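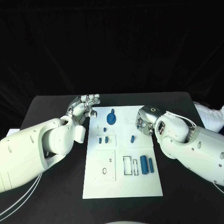 Two white robot arms over the assembly board, black curtain behind.

**Open day, Flustasholm College of Engineering - March 28, 2026**

Notes typed on the train, sorry for the state of them.

Went up with Solange to see the place before Arlindo has to send his deposit in. Doors at nine, line already out to the bike racks. Sign-in desk had 662 names pre-registered and the girl with the lanyards said they'd printed 200 extra badges. Ours said "Arlindo Dantes." Fine.

Welcome talk in Grilen Hall. Dean Mirela Tavares, short and clear, no slides for the first ten minutes. Enrollment is 1,163 this year, undergrad and grad together. Small, then. Freshman sections are capped at 28 and she said the cap holds in the spring too. Somebody's dad asked about job placement and got a long answer with no number in it. Solange wrote down a question mark.

Then split into groups. We got Thodoris Tsoukalas, second-year master's student, walks very fast. Route was library - teaching labs - Amato Building - dorms - lunch. Library is good, open till 2 am during finals, third floor silent. The teaching labs were mostly locked but he got us into two. Wet lab smelled like every wet lab. Benches are new, the sinks are not.

Amato is where the upper-level project courses meet. Seniors get a key card for it in August, before classes start, and keep it til graduation. Capstone is two semesters, teams of four or five, and you can't pick your whole team, only one partner. Arlindo didn't love that. I think it's good for him.

Sat in on a sample class with Ya-wen Yip, intro statics. Twenty-five minutes on why a ladder slips. She cold-calls, even visitors. Solange got one right and has mentioned it twice since. Best part of the day, easily.

Dorms: saw one double in Fendstead, staged obviously. Closet is tiny. Laundry in the basement, pay by app. Freshmen are garanteed housing, sophomores go in a lottery, after that you're mostly on your own. Rents in town sounded OK.

Lunch ticket got you a sandwich, an apple, and a cookie. Coffee ran out at 12:15.

Financial aid session was over full, stood in the hall. What I caught:

- merit awards renew every year with a 3.2
- appeals go by email, not the portal
- work-study hours are posted in August, go early

Still need to ask about AP credit for chem, and whether the parking pass is per semester. Thodoris gave us his school email for that. Arlindo wants to go back on a regular weekday and sit in on a real lecture. Train's pulling in, more later.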